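Bimero Opens Its Doors to Paper Crafters with the Skistska Stamp and Stencil Line

Hi everyone, Toshiko Ebihara here from Bimero, and I am so excited to finally share this! Our new Skistska line goes on sale in March, and it's the biggest thing our little craft company has ever put out - 75 stamp sets and matching layering stencils, all drawn by my dear friend Itzel Varela.

Itzel filled more than 900 sketchbook pages before we picked our favorites (we argued over every single one!). The clear stamps line up with the stencils, so you can stamp your outline, lay the stencil over it and blend your ink right on in. I made a whole stack of thank-you cards in one evening and my kitchen still has ink on the counter.

We tried the sets out with 226 crafters before settling on the final sizes, and they talked us into a bigger alphabet and a much smaller birthday cake. Good call, both times!

You'll find Skistska at Fostus stores and in our own online shop. Store owners who'd like to carry it can ask for a sample pack - we have 1344 of them boxed up and ready to mail. Itzel and I are also happy to chat with craft bloggers and magazines, so please write to the Bimero press desk and we'll set up a time.

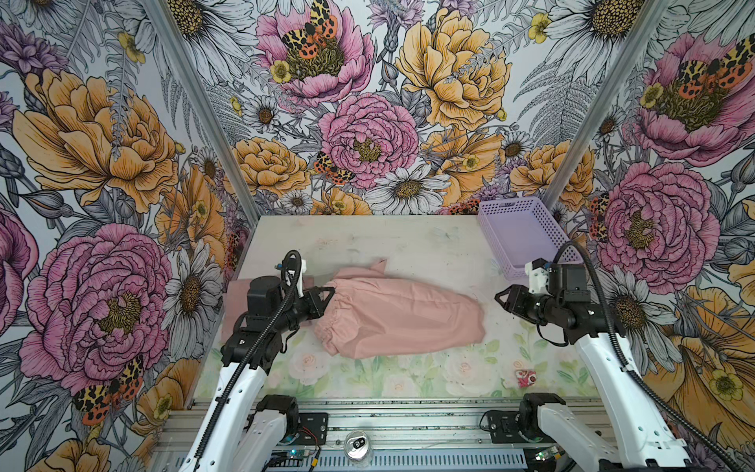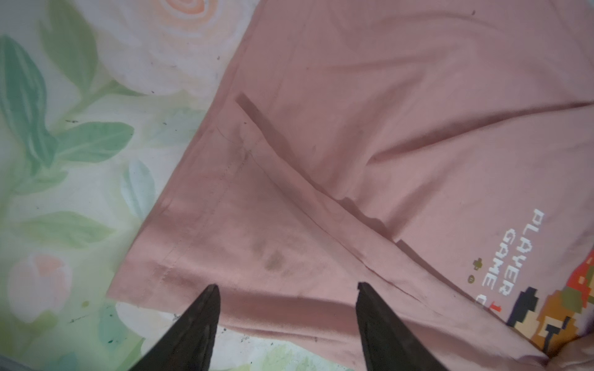 Filed under: Crafts & Hobbies / New Products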